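Dorneo sells this as a "neutral" ceremony kit for humanist namings, weddings and funerals. We stock it at Codport, with reservations.

## What you get

A folding lectern, a reading stand, a plain green cloth and a booklet of 126 readings. The booklet calls itself "free of all belief", then quotes three hymns. Check before you print anything from it.
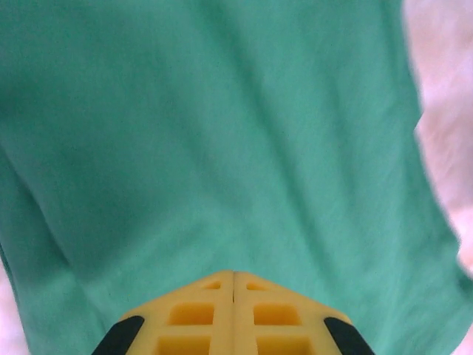 ## Does it suit every venue?

Dorneo says yes. We doubt it. The lectern stands 1239 mm high and doesn't adjust -- awkward for a child or anyone seated. The Tomoana kit does adjust, but has no booklet.

- Order code: 2062
- Lectern width: 844 mm
- Spare booklets: from Sustotden only

The "approved by celebrants" line on the box names no celebrants. We've asked Dorneo twice since January.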